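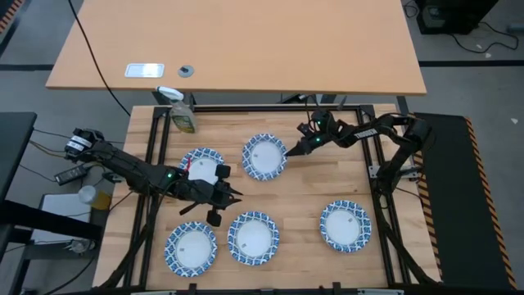

*Five plates out on the bench, both arms in among them.*

# Sternwood: two arms, one bench

I've been promising a proper page for this build since July, so I've finally sat down and done it. Sternwood is my two-armed bench robot, and it lives at Lirnlow, the shared workshop where I pay for a corner and tend to spread into a bit more than a corner. The job it's learning at the moment is tidying crockery, which sounds dull until you've tried to get a pair of pointed fingers under the rim of a plate!

**The plates.** They're all one pattern, white in the middle with a wide blue and white rim, and the edge is slightly scalloped. I picked a matching set on purpose. My old lot was all odd sizes and I could never tell whether a bad grab was down to the plate or my code (it was usually my code).

**The left arm.** It comes in on a long diagonal, with its fingers open over the lower middle plate. I like a plate approached from above like this — coming in low, I kept shoving things along the bench. The cables run along the links, and I'd still like them neater.

**The right arm.** Tip of the gripper right at the edge of the upper middle plate. This is the fussy one. I spent 45 minutes one evening nudging its home position, went off for a cup of tea, came back and decided I'd preferred it before.

**The bench top.** Butcher block, and far and away my favourite bit of the whole build. I did 3 coats of oil and sanded to 600 grit in between, much finer than a robot needs, but I have to look at it every week. The black metal frame came afterwards and holds everything square.

**The lights.** Green on both arms, my favourite colour in any workshop.

**The software.** I call it Rillix. It runs the two arms from one script, and version 6 is the first I haven't been embarrassed to show people. The earlier control code was called Rutherford and it had a habit of sending both arms to the same plate, so I've kept it in a folder purely for the comments.

Next on the list is stacking, then bowls if stacking goes well. I'll add more pictures to this page as I get to them.

*Page put up Jan 10, 2025*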